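Work and Automation, Unit 4 handout
Sorting, packing, and the people who do it

Hi all. These are my notes cleaned up from the lecture, with the parts I rushed through filled in. Please read them before section, and bring the worksheet even if it's only half done.

We've been talking in big words for a few weeks (displacement, augmentation, deskilling), so I want us down at table level for this one. Wrapped snacks, clear bins, a pair of grippers. Keep these two in mind as you read:

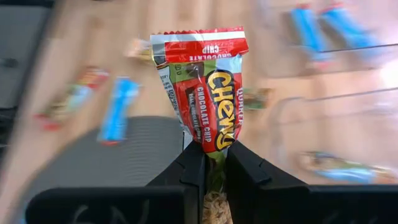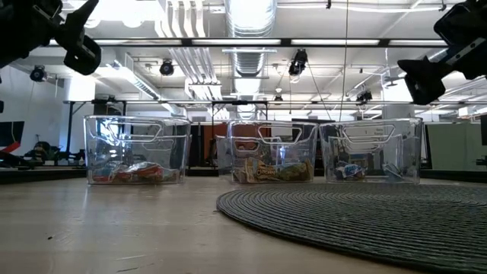 1. What counts as a task?

A job is a bundle of tasks, and machines get brought in for tasks. You've heard me say it before and you'll hear it again on the final! Take a packer at a place like Kiretti, the vending supply company in our running case. If you ask the manager what packers do, you get "they fill the boxes." If you stand next to a packer for an hour, you get a much longer list. They pick up the bar. They read the flavor. They notice a torn wrapper and set it aside. They tell the person on the next table that the blue ones are running low, and they remember which customer hates raisins.

Picking up the bar is the piece everybody wants to automate first, and it's a harder piece than it sounds. A foil wrapper crinkles and twists when you squeeze it, and the package may be facing any which way, so the printing can end up sideways or upside down. You and I don't even notice we're dealing with that. Somebody has to work it out for a gripper.

2. The Kiretti case

Short version, for those who missed it. The packing room had 26 people on it across 3 shifts. Management bought a sorting system called Junent and put it at one end of the room, planning to move the simple single-flavor orders over to it and leave the mixed boxes with people.

So what changed? On paper, not much. Nobody was let go in the first year. But look at which orders moved. The single-flavor boxes were the easy ones, and packers had been using them as a breather between the fussy mixed orders (one of them called it "the coasting pile," which I love). Once those went to the machine, a shift was all fussy orders, start to finish. The hourly target stayed where it was, at 160 boxes, and people started going home a lot more tired.

I'd underline that if I were you. The headcount stayed put and the work got harder anyway.

3. New work around the machine

Something has to feed the system and something has to clear up after it. At Kiretti that meant 4 new duties, and it took until October for anyone to write them down:

Laying out stock so the grippers can reach it
Clearing dropped or jammed packets
Checking the filled bins against the order
Stopping and restarting the system when it gets confused

For months these went to whoever was standing closest. No title, no extra pay, and no training beyond watching someone else do it. Then the company made it a posted role with a bump in wages, and suddenly there was an argument over who should get it, the people who'd been there longest or the ones who'd been quietly doing it all along. I don't have a clean answer for you. I lean toward the second group, but I've had students talk me halfway out of it.

4. Compare with Skisia

Skisia runs the same kind of room in Vaughan and went about it the other way around. They sat down with the packers first and asked which tasks they'd be glad to lose. The top answer was the end-of-day sorting of returned stock, a chore I don't think any manager would have guessed. So that's where the machine went. It's slower there, and the savings looked pretty thin in the first budget, but packers kept their easy orders and the complaints about pace never showed up.

Careful, though! Skisia is smaller and its orders are less mixed. You can't just lay one case on top of the other and call it proof.

5. For section

Pick a job you've had yourself (babysitting counts, so does your uncle's shop). Write down every task you can remember, including the ones you were never told to do. Mark the ones you'd hand over tomorrow, then mark the ones your boss would have picked. Where the two sets of marks differ, write a paragraph on who should get to decide.

One page is plenty. Drafts in pencil are fine, and I'll collect them at the door on your way out.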